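Covum bench trial: gripper and controller comparison, progress report no. 2

Period covered: May to date. Written 7 November 2025
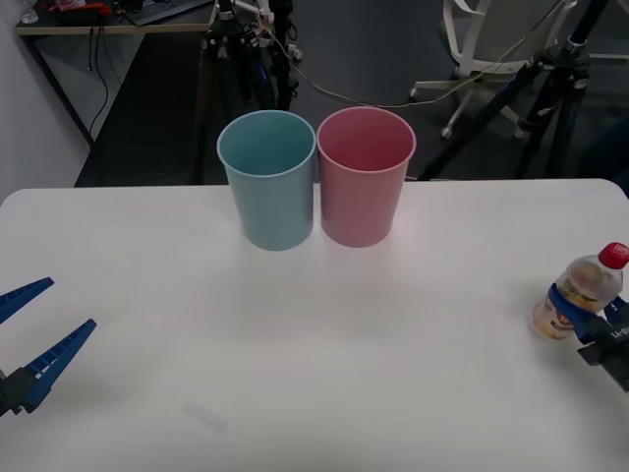

Short version: we are behind on the controller side, ahead on grippers, money is fine. Details below, sorry for the state of the formatting, wanted to get this to you before the review call.

Where we are

Both arms up and running on the one table. Shared safety stop works. The Kisevix fingers (the long ones) went on both arms first, then we swapped to the Cenine set for the second block, then back again. Swapping takes longer than the quote said. Two bolts are fine, it's the recalibration afterwards that eats the morning.

Runs logged so far: 3,142 across both finger sets. That is single grasps, not whole tasks. Whole tasks are much fewer and I'd not read much into them yet.

Grippers

Kisevix. Good on cups and anything tapered. Opens wide, forgiving if the arm comes in off centre. Less happy with small bottles, the grip is firm enough but the bottle leans once it's lifted and then the placing goes wrong. We tried closing lower down on the body, helped a bit. Tried slowing the lift, no real difference.

Cenine. Stiffer, more precise, better on bottles and boxes. Poor on thin plastic cups, squashes the rim unless force is turned right down, and at that setting it drops heavier things. One finger pad came unglued and had to be stuck back on. Supplier has promised replacements, nothing recieved yet.

Of the drops we went back and checked by hand, 33 were down to the finger and 17 to the camera giving a bad position. The rest we couldn't agree on so they are marked unknown. Clear and see-through items are the worst for the camera, as expected in the proposal.

No winner yet. If you pushed me today, Kisevix for the mixed set, Cenine if the final use is bottles only. Please don't quote that outside the project.

Controllers

This is the late part. The Pärn controller arrived with the wrong firmware and couldn't keep both arms in step. Fixed now after a lot of emails. Old controller is still the baseline and every number above comes from it, so nothing needs throwing away.

First tests on Pärn: smoother on handovers, slower to start up, error messages not much use. Logging format is different so we need a converter before anything can be compared properly. Half written.

Cameras

Fixed camera view has been kept the same all through, apart from one knock to the tripod. Those runs are flagged and left out of the total. Floor marked with tape now. Would like to add a second fixed view but that can wait for the next stage.

Spend

Within budget on parts. Over on hours, mostly the firmware business. Can be covered from the travel line, which we've hardly touched, if you are happy with that. Need a yes or no in writing please.

Problems / risks

Replacement pads for Cenine late. If they don't come we finish that block on the old pads and say so.
Converter not done. Blocks the controller comparison completly.
Cable routing between the tripods is messy, needs doing properly before anyone visits.
Only one spare set of Kisevix fingers left.

Next

Finish converter. Repeat the full cup and bottle set on Pärn with both finger types. Same objects and same starting positions as before, no new ones until that's through. Then the handover tasks, arm to arm, which is what you actually asked us for in the first place.

Draft tables to follow once the unknowns have been looked at again. Raw logs are on the shared drive in the Covum folder, ask if the link has expired.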